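Notebook, cell 2, June. Started 08:15

Good morning on the rules sheet! I've wanted to get our house rules for two-arm work on one page for ages, and the suitcase task is a lovely thing to test them on, big enough that both arms have to share it and awkward enough that a lazy rule shows up fast.

Draft as it went up on the door:

Rule 1. Floor check before power. Anything the task doesn't call for comes out or gets written down, hand tools included.
Rule 2. One arm holds, one arm works. The holder is named in the log before the run.
Rule 3. 15 mm between the arms at all times, any link, cables counted as part of the arm.
Rule 4. No grip on zips, pulls or wheels unless the task sheet says so.
Rule 5. Speed cap at 4 on the Listum dial whenever both arms touch the same object.

Run 1333 is the one I'm marking up against it. Left arm down by the lower wheels, right arm reaching over the far end of the case by the back wall. 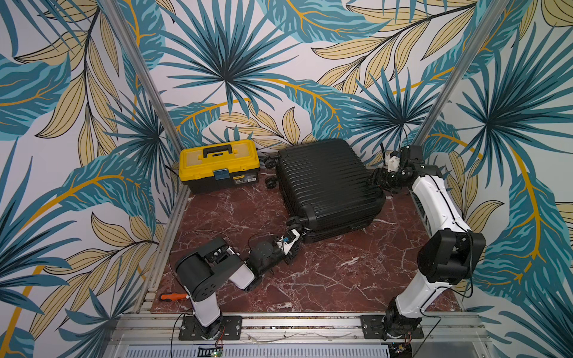 Hadi Aoun thinks rule 1 is too soft, and that "or gets written down" will be read as "leave it". He'd strike those words and have a screwdriver on the floor count as a failed check, full stop. Fair. Struck. The toolbox gets its own line, as a declared fixture with its position in the log.

Rule 4 also needs work. Left gripper on the wheels is allowed by the task sheet, so on paper we're fine, but the sheet only says "wheels" and a caster swivels. If the holding arm has hold of something that can turn, I don't think it is holding in the sense of rule 2. New wording: the holder grips shell or handle, the worker may touch wheels. Much better, and it makes 2 and 4 talk to each other at last.

Went through the close views after lunch for how near the finger comes to the wheels and where the zip pull hangs.
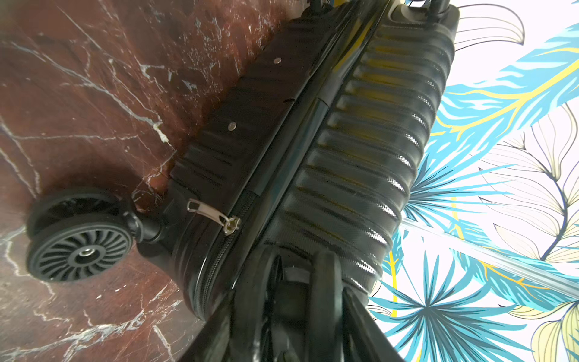
Why not write rule 4 as a distance, like rule 3, so that anyone from Landeg can check it from a still without knowing the task? I like this a lot. Problem is the pull hangs free, so the distance changes with how the case lies. Could measure from the zip track instead - to try.

Still open:
- rule 5, is 4 right for the Ukari grippers as well? Ask.
- rule 3, cable loops. 15 mm is fine for links, I'd want more for a loop.
- reread the whole sheet after 90 runs, not before.

Version B printed 16:40, old one off the door. Copy to Ginduvport once rule 4 settles.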